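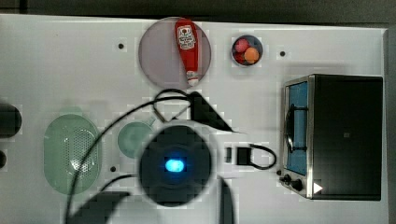
Condiments receive less attention than most other items in a shared kitchen, and they are often the last to be cleaned, dated or replaced. The Votby Residence Services kitchen handbook treats them as food like any other. A ketchup bottle with a narrow neck and a white cap, such as the red one lying across the plate, needs the same regular care as a milk carton or a jar of jam. The notes on this page apply to all 178 apartments and to the common kitchens on the ground floor.

Cleaning caps and necks

Dried sauce collects under the cap and around the opening. Remove the cap once a week and soak it in warm water with a little dish soap for ten minutes. Wipe the neck of the bottle with a damp paper towel while the cap is soaking. An old soft toothbrush reaches the threads well. Let the cap dry completely before it goes back on.

Do not use a pin or a knife tip to clear a blocked opening. Plastic slivers can fall into the bottle. Warm water and a wooden toothpick are sufficient in nearly every case – and if they are not, the cap should be thrown away and the contents moved to a clean, lidded jar.

Getting the last of the contents out

Store a squeeze bottle upside down in the refrigerator door overnight when it is nearly empty. A clean drinking glass will keep it from tipping. Residents should not add water to the bottle to loosen the remainder. Thinned sauce spoils sooner and is unpleasant to use at the table. Small amounts can be stirred into a soup, a meatloaf or a pot of baked beans.

Dating and storage

Write the opening month on a strip of masking tape and place it on the back of the bottle, clear of the printed label. "October" is enough. Markers are kept in the drawer to the left of the stove in each common kitchen.

Ketchup, mustard and relish should be refrigerated after opening in the common kitchens, whatever residents prefer to do at home. Mayonnaise and creamy dressings belong on a middle shelf toward the back, where the temperature is steadier than in the door. Follow the date on the package when it is earlier than the one on the tape.

Vinegar, salt and dry spices stay in the cupboard. Keep them away from the stove. Steam causes ground spices to cake, and paprika and chili powder lose their color within a few months if they stand over a burner.

Sticky shelves and door bins

Door bins lift out. Wash them in the sink with warm water and let them reach room temperature first, as cold plastic can crack under hot water. For a hardened spill on a glass shelf, lay a wet cloth over it for 15 minutes and then wipe. Baking soda mixed to a paste removes what remains. Steel wool and scouring powder are not permitted on any refrigerator surface.

Obsa Gudeta of the housekeeping office recommends lining the door bins with a folded paper towel and changing it at each weekly cleaning.

Stains on cloth

Scrape off tomato sauce with the back of a spoon, working from the outer edge toward the middle. Rinse the fabric from the reverse side under cold water. Apply a small amount of liquid detergent, wait five minutes and rinse again. Repeat before washing if any color is left. The dryer should be avoided until the mark is gone. Mustard is more stubborn and may need a soak of several hours.

Table linens from the common dining room are sent out for laundering. Please place stained pieces in the separate bag marked for them – they are treated by hand before the main wash.

Recycling

Rinse empty plastic bottles and replace the caps. Glass jars go in the gray bin without their lids. The bins on the loading dock are emptied before 7 a.m., and bottles left beside them will not be collected.

Questions about this page may be directed to Obsa Demissie at the residence office, extension 469. Replacement caps and empty jars are available there during office hours.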